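Printed backdrop cloth

A printed backdrop cloth is a thin sheet carrying a picture or pattern, laid over a table or hung behind it to change the look of a small space. Most are sold folded, and the folds leave creases that last until the sheet is pressed or rolled.

Common subjects include brickwork, foliage and shelves of books. Muted colours such as beige, tan and grey are favoured for tabletop work, as they do not compete with objects placed in front. Craddock listed 80 designs in its first catalogue, which went out in October - the best known, Tovthorpe, showed a private library.

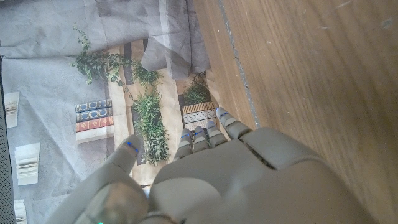
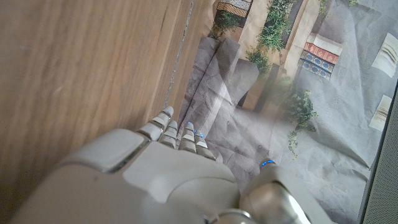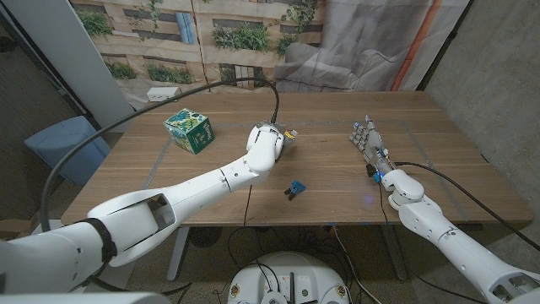 Wooden tabletop

Use on wood

A bare wooden tabletop is the usual support. The cloth may cover the whole top or only one side, leaving the grain in view. Thin sheets slide on a polished finish and are held with clips or a strip of low-tack tape.

Care

Mared Parry's guide to table coverings advises rolling the cloth on a cardboard tube, printed side out. Creases are removed with a cool iron from the back.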